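Brilevel Faltstation: Häufige Fragen vor der Bestellung

Stand: August. Die Antworten stammen von unserer Beratungsstelle, nicht vom Hersteller. Wir verkaufen das Gerät nicht und bekommen nichts dafür, wenn Sie es kaufen.

Was ist die Brilevel Faltstation überhaupt?

Ein Arbeitstisch mit zwei Roboterarmen, der Kleidungsstücke aufnehmen, ausbreiten und zusammenlegen soll. Angeboten wird er für kleine Wäschereien, Pensionen und Pflegeheime, wahlweise zur Miete oder zum Kauf. Der Prospekt nennt ihn »die Kollegin, die nie Pause macht«. Über Kollegen lässt sich streiten, Pausen macht das Gerät jedenfalls: Nach 155 Teilen verlangt die Software eine Neujustierung der Greifer.

Kann das Gerät ein Hemd falten?

Kommt darauf an, was Sie unter Falten verstehen. Einen Streifen Stoff zwischen zwei Greifern gerade zu ziehen, ist machbar. Kragen- und Schulterpartien sind eine andere Sache, weil der Stoff dort in mehreren Lagen übereinanderliegt. Lassen Sie sich immer beide Enden des Kleidungsstücks zeigen und nicht bloß das schöne Stück in der Mitte.
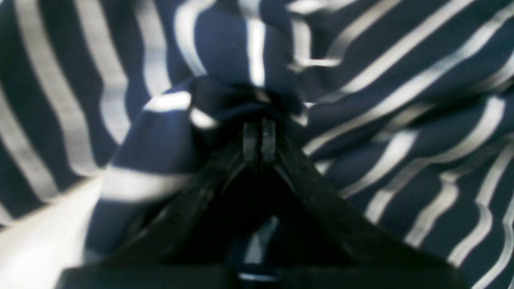 Zwei Greiffinger halten eine Falte im gestreiften Stoff, Ansicht vom Greifer aus.

Wie gut greifen die Finger?

Sie klemmen den Stoff zwischen zwei schmalen Fingerspitzen ein. Was im Datenblatt »feinfühlig« heißt, hätten wir gern in Zahlen gesehen. Eine Angabe zur Klemmkraft haben wir bis heute nicht erhalten. Wer Seide, Strick oder Häkelware verarbeitet, sollte vor der Unterschrift eigene Stücke mitbringen und sich hinterher die Griffstellen ansehen. Für Schäden am Stoff haftet laut Mietvertrag der Betreiber.

Wird auch zerknüllte Wäsche verarbeitet, etwa direkt aus dem Trockner?

Beworben wird es. In den Bedingungen steht allerdings, dass die Teile »einzeln und vorgelegt« auf den Tisch kommen müssen. Jemand muss also den Haufen auseinandernehmen. Rechnen Sie diese Person in Ihre Kalkulation ein, im Beispiel des Anbieters fehlt sie. 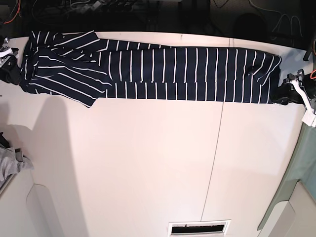 Gestreiftes Kleidungsstück, an beiden Enden gegriffen. Rechts glatt bis kurz vor den Greifer, links gerafft.

Wie viele Teile schafft die Station in der Stunde?

Der Anbieter nennt 64. Welche Teile das waren, steht nirgends. Handtücher? Waschlappen? Unsere Nachfrage wurde mit einem Link auf denselben Prospekt beantwortet. Solange das so bleibt, würden wir mit dieser Zahl keine Stelle streichen und keinen Kredit begründen.

Brauche ich eine besondere Unterlage oder Beleuchtung?

Empfohlen wird eine helle, glatte Tischfläche. Fragen Sie nach, ob Ihr vorhandener Tisch zugelassen ist oder ob der Anbieter auf seinem eigenen besteht, der extra kostet. Zum Licht gibt es nur den Satz »normale Raumbeleuchtung genügt«. Fensterplätze mit wechselnder Sonne würden wir trotzdem ausprobieren – am besten morgens und noch einmal am späten Nachmittag.

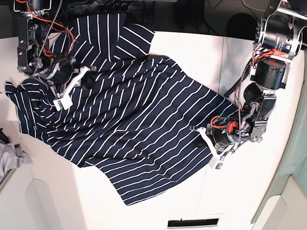 Beide Arme am locker liegenden, weiß gestreiften Stoff.

Was ist mit gemusterten Stoffen?

Hier wird der Prospekt auffallend wortkarg. Streifen, die in jeder Falte die Richtung wechseln, sind ein brauchbarer Prüfstein für die Bilderkennung. Verlangen Sie neben gestreifter auch einfarbig schwarze Ware und etwas Kariertes. Und bestehen Sie darauf, dass das Ergebnis liegen bleibt, bis Sie es selbst in die Hand genommen haben.

Arbeitet die Station wirklich selbstständig?

Fragen Sie genau das, und zwar schriftlich. »Autonom« kann heißen, dass niemand im Raum steht, während anderswo jemand zuschaut und eingreift. Im Vertrag findet sich ein Posten »Fernassistenz«, dessen Umfang nicht beziffert ist.

Wo kann ich mir das Gerät ansehen?

Vorführräume gibt es in Govville und Gralutthorpe, ein dritter in Chege ist angekündigt. Termine dauern 2 Stunden. Nehmen Sie eigene Wäsche mit, auch die schwierige.

Wie komme ich aus dem Mietvertrag wieder heraus?

Die Kündigungsfrist beträgt 3 Monate, der Rücktransport geht auf Ihre Rechnung. Die kostenlose Probezeit beginnt mit der Lieferung und nicht mit der Inbetriebnahme. Vereinbaren Sie den Einrichtungstermin deshalb, bevor die Kisten bei Ihnen stehen.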